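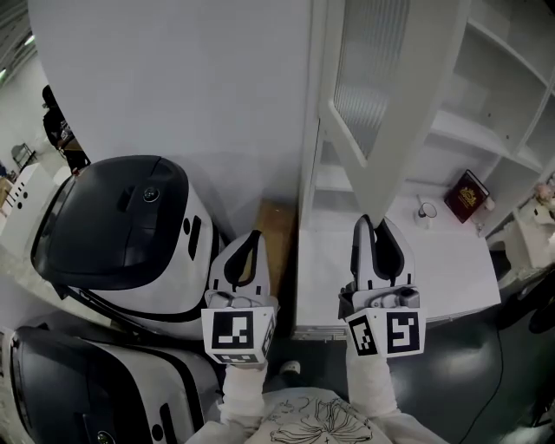

kuechenkobold
Hallo zusammen, wir ziehen im März um und ich grüble seit Tagen, ob wir die Küche mitnehmen oder der Nachmieterin überlassen. Sie bietet 800 Euro, neu hat der ganze Kram mal 3.845 gekostet (Serie Gesta, falls die noch jemand kennt). Die neue Küche ist leider schmaler, da fehlen uns 3 cm. Am Schrank liegt mir ehrlich gesagt am meisten, der ist innen weiß wie außen und ich mag das einfach! Und dann ist da noch die Lücke neben dem großen schwarz-weißen Gerät, die würde ich in der neuen Wohnung gern loswerden. Was würdet ihr machen?

Teodor Nygård
Dalassen. Ich hab zweimal eine Küche mitgeschleppt und beide Male mehr für Arbeitsplatte und Anschlüsse bezahlt, als die Schränke noch wert waren. 800 ist ein gutes Angebot, nimm das.

tuncombe_152
Seh ich komplett anders. Für 800 kriegst du heute vielleicht zwei Unterschränke und eine Spüle. Korpusse halten ewig, wenn man sie beim Abbauen nicht verkantet. Neue Platte drauf, fertig.

Teodor Nygård
Und die 3 cm? Sägst du die vom Korpus ab?

tuncombe_152
Nee, einen Unterschrank weglassen und den Rest mit einer Blende ausgleichen :) Hab ich bei meiner Schwester auch so gemacht, hat einen Nachmittag gedauert.

ratanaporn
Frag vorher den neuen Vermieter, wo Wasser und Starkstrom liegen. Bei uns war der Herdanschluss auf der falschen Seite, das hat über 152 Euro extra gekostet und der Elektriker kam erst nach zwei Wochen.

kuechenkobold
Ui, guter Punkt, an den Herd hab ich gar nicht gedacht. Ich ruf morgen früh an und messe nochmal nach. Die Blende klingt verlockend, mein Mann ist allerdings Team Teodor...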